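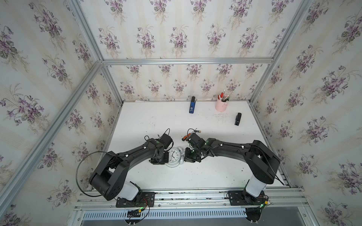 Violets on the wallpaper, with heart-shaped leaves.

The Violet Room

By the time Catríona Mac an tSaoi got the last strip of wallpaper damp enough to peel, it was past four in the afternoon and her sleeves were soaked to the elbow, and she had started talking to her grandmother again, out loud, the way she used to when she was small and the old woman was still alive to answer.

"You might have used less paste," she said.

The house at 154 Collano Road had been empty since the spring. Her brother wanted it painted white from top to bottom and sold before the leaves came down, and Catríona had agreed to that over the phone, as you agree to things over the phone, and then she had driven 140 miles with a steamer in the back seat and found that she could do the kitchen, and the hall, and even the bedroom where her grandmother had slept, but that the little sewing room at the top of the stairs made her sit down on the floor with her coat still on.

It was the violets, of course. They had been on those walls as long as she could remember. When she had the measles they put her to bed in there, on the folding cot, so she wouldn't give it to the baby, and she had passed a whole week giving names to the bouquets. There was a Mrs. Plum, she remembered, and a Mrs. Plum's sister who had married badly and lived behind the door.

She was looking for Mrs. Plum when somebody knocked downstairs and then, this being Collano Road, came right in.

"It's only me," called Tomás Ní Mhurchú, who had lived next door for 73 years, every one of them that he'd had, and who climbed the stairs with a plate in one hand and the banister in the other. He had brought soda bread, with the butter already on it (he never trusted anyone else to put on enough). He looked at the bare wall, and at the heap of wet paper, and he lowered himself onto the window seat with a grunt.

"So that's the end of it," he said. "I helped her hang that, you know."

"You did not."

"I did. I held the ladder and got shouted at. She'd ordered it out of a catalog, and it came one roll short, and she cried, and then she wrote them such a letter – oh, I wish you'd seen that letter – and they sent her 2 more for nothing. She did the three walls and then the door side, and there was still most of a roll left over. She'd never have thrown it out."

Catríona stopped with the bread halfway to her mouth. "Where would she have put it?"

"Where did she put anything?"

They found it in the cedar chest, under the winter curtains, wrapped in a pillowcase and tied with a piece of blue yarn. It was a good deal brighter than what had come off the wall. Catríona unrolled a yard of it across her knees and there they were, the whole purple crowd of them, looking as if they'd been waiting for the kettle.

"Your brother wants it white," said Tomás, after a while.

"My brother can have the kitchen white."

She could hear the September wind getting up in the chimney. Tomás ate the second slice himself and brushed the crumbs into his palm, and then he asked her whether she still had the ladder.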